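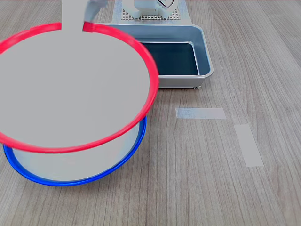

What makes a table "set"?

A table is set when every person who is going to sit down at it can start eating without getting up again.

I've been using that answer for years with my first-term groups at Skindgate, and somebody always wants to argue with it. What about the salt? What about the person who needs a second napkin before the soup has even arrived? Fine, argue away, I like it when you do! But hang on to the sentence, because the whole of this chapter grows out of it, and so do the two chapters after it.

Chapter 4
Plates First

I learned to set tables in a boarding house dining room with seats for 30, and I learned it badly. I put out the forks first. Then the knives, then the glasses, and then I came around with a stack of plates on my arm and found that I'd left a gap the width of a saucer at one seat and room for a turkey at the next. So everything got pushed about. Forks went crooked, a glass went over, and Mirjam Zürcher, who ran that room and had very little patience before noon, made me clear the lot and begin again with the plates.

The plate is the biggest thing at a place setting and it sits in the middle of it. Once it's down, the rest has somewhere to go (fork on the left, knife on the right, glass above the knife, all the stuff you half know already from home). That's the reason this chapter comes before the one on flatware, even though most of the older manuals do it the other way around.

We'll mostly be working with plain round plates, the kind with a flat middle and a colored rim. Red and blue are the two I teach with. I like a colored rim for beginners because it gives you an edge to look at. You can see from across the room whether a row of rims is straight, and a plate that's been set too close to the edge of the table practically shouts at you. White on white is much harder to judge, and we'll get to that in Chapter 9 when your eye is better.

Now, hands. Pick a plate up by the rim and keep your thumb off the flat part. I know, the thumb wants to go there! It feels safer. But the flat part is where the food goes, and on a dark glaze every thumbprint shows under the lights. Lift one plate at a time until you've finished the exercises in this chapter. After that you can carry a small stack, and when I say small I mean 6, with your forearm under them and your other hand free for doors.

Trays get a section of their own further on (section 4.3), but a word about them here. A tray is for carrying and for waiting. Small things ride on it, you put it down on the table or on a side stand, you unload it, and then it goes away again. What I see over and over is a tray left lying where a plate should go, and the plates creeping around it until the whole end of the table is off. If a tray has to stay, give it its own spot before the first plate comes out, and mark that spot if you need to. A strip of tape works nicely on a practice table. Please take it up afterward, all of it, including the sticky corners.

Mixed colors come up too. Say you have some plates with red rims and some with blue, and not enough of either to go around. People tend to alternate them, red, blue, red, blue, and it looks lovely right up to the moment you have an odd number of seats. I'd rather you grouped them by table end. Try both ways in Exercise 4.2 and write down which one you found quicker to fix when a guest canceled.

Before you go on, you'll need:

a table you can walk all the way around
plates with rims in two colors, at least four of each
one rectangular tray
tape for marking
a damp cloth and a dry one

4.1 Finding the center of a place

Stand behind the chair, with the chair pushed in. Look straight down over its back at the edge of the table and put one finger where the middle of the chair meets it.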